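Teaching by hand or by remote?

plenlow_pete
Been at this since November and I still say guiding by hand beats the remote, bless it. My 200 remote runs on the Trovar were ever so jerky!
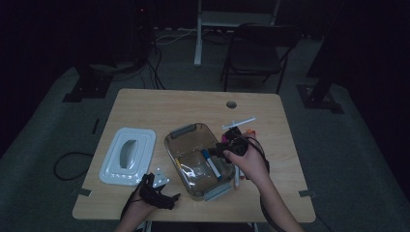 eynon_bay
Remote suits me better, I'm afraid, though I did need 300 goes before it felt natural (patience, Pete!). Pens going into a tub are a lovely first task, and I'd leave the lid off to one side like that until the picking up is steady.

plenlow_pete
Hmm, not convinced. I'd teach the lid first, clips and all.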